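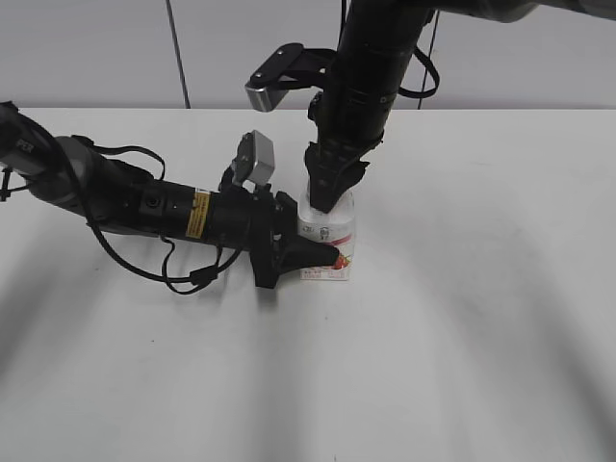
Notes on Small Cartons and a Clear Table

Readers of this page will know that the greater part of my working week at Lirnen is spent on packing. The subject on this occasion is the small white carton, which was adopted in July for the Flora range of seed packets and labels, and on which several readers have requested further particulars.

The cartons are obtained from Declercq and arrive flat, in bundles of 50. The minimum order is 1,000, a quantity which should be considered carefully by anyone with limited shelving. Ours occupy the whole of the lower cupboard at Storkum and part of the passage outside it.

Each carton is to be folded along the long creases first and then along the short ones. The base is closed before the contents are added. Eight packets may be placed upright in each carton, with the order slip at the front. A ninth can be forced in, but the lid will then bow and the carton will not stack properly.

It is my firm recommendation that the table be cleared before packing begins. Scissors, tape, cups and spare slips should be moved to a side shelf. A pale surface is preferable, although stray seed is harder to find on a dark one and certain colleagues have argued that ours shows every mark. It should be wiped down at the close of each session.

Two persons can pack comfortably at one table, provided that one folds and the other fills. Orders received before noon on Monday are packed the same afternoon. Later orders are held over until the following morning.

The matter of lids remains unsettled. The tuck flap is neat but tends to spring open in dry weather, and a paper seal has been proposed. Samples in two widths have been requested from Declercq, and the narrower will be tried first.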